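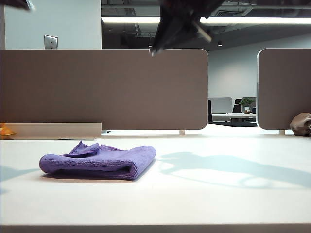

Mehwish Bukhari: You wrote last month that you fold your microfiber cloths in thirds, and I have been trying it ever since, and mine come out looking like a sandwich somebody sat on. Do you iron them? Please tell me you don't iron them.

I do not iron them, Mehwish, and I laughed out loud at the sandwich! Your comment has been on my mind ever since, because I realized I went on at some length in that post about why I like cloths better than paper towels and then gave the folding itself one measly sentence. So this is the long version, and you may want to put the kettle on.

First of all, I have changed my mind about thirds. Thirds are lovely for a hand towel, where you have some length to play with, but a microfiber cloth is usually close to square, and when you fold a square in thirds you get a long skinny strip that wants to flop over on itself. I now fold in half and then in half again and leave it at that. It makes a nice thick bundle with plenty of sides to wipe with, and when one side gets grubby you turn it over, and then you open it up and start on the inside. My aunt in Fisumstead cleaned every window in her house that way with a single cloth, and she was a fussy woman about windows.

The other thing I got wrong was starting with the cloth all bunched up. I used to pull them out of the dryer and fold them in the air against my chest, the way you'd do a T-shirt, and the corners never met. They need a table. Any flat surface will do as long as it's clean, and I like a white one for this job – you can see every bit of lint on it. 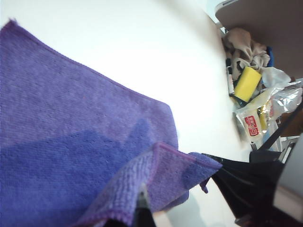 A corner turned over, with the little purple loop or tag hanging just under the tip.

About those loops. I snipped them off for years, thinking they were only there to hold a label, and then Herman Jugah, who lives two doors down and hangs everything he owns on a hook, asked me what on earth I was doing. He was right, of course (don't tell him). Now I leave them on, and I make sure the corner with the loop ends up on the outside of the fold, so that I can grab it straight out of the drawer and hang it over the sink when I'm done with it.

Terry cloths are a bit grabby, I'll warn you. Those tiny loops in the pile catch on dry skin, and in the winter I can hardly stand to touch them until I've put on some hand cream. They catch on each other too, which is handy once the thing is folded, as the layers don't slide around much. Before you fold, though, it means you can't just tug a wrinkle out from one end. Lay the cloth down and smooth it from the middle toward the hems with the side of your hand. It takes a few seconds, and then the edges have a fighting chance of lining up.

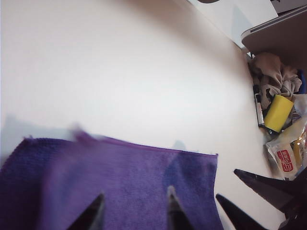 Purple cloth spread flat, hems showing.

I should say something about washing while I'm at it, since a cloth that has been washed badly won't fold well no matter what you do. No fabric softener, ever. It coats the fibers and they stop picking anything up. I wash mine on warm by themselves and hang them on the rack by the back door, or give them 14 minutes in the dryer on low if it's raining. I own 17 at the moment, which I know sounds like a lot, but they go through this house at quite a clip with the dog, and I keep the purple ones for dusting and the old gray ones for the floor.

As for where they live, I gave up on stacking. A stack looks so pretty for one afternoon and then somebody wants the one at the bottom. I stand them up on their folded edges in a shallow drawer, like files, and pull from the front and put the clean ones in at the back.

Mehwish, try it in quarters and let me know how you get on. And if anyone has a good way to get candle wax out of terry, I would dearly love to hear it – I had a small mishap in August and the cloth is still sitting on top of the washer, waiting for me to be brave.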